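How do I get coffee rings off a white tabletop?

I bought a white table from Starano in August and it already has pale brown rings near one corner. Dish soap does nothing. I don't want to dull the finish. Is baking soda safe?

Noemí Olvera

Gijs Aerts
125 helpful votes

Baking soda is fine if you make a paste with water and don't scrub hard. Leave it on for five minutes, wipe with a damp cloth, then dry. Try a hidden spot first. 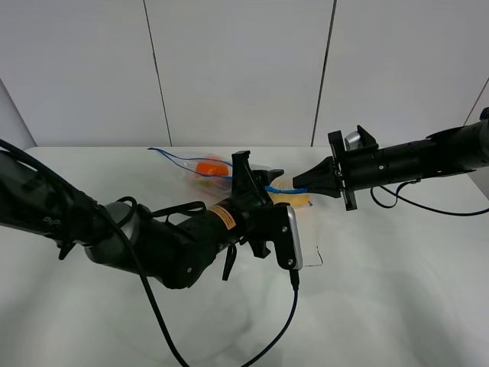

1 min read

If the rings are still there, repeat it once. Don't use scouring powder or the green side of a sponge. Those leave fine scratches, and the next stain sets in faster.

Prumine
618 points

I used a melamine sponge on mine. It worked but left a dull patch, so go easy. Also coasters.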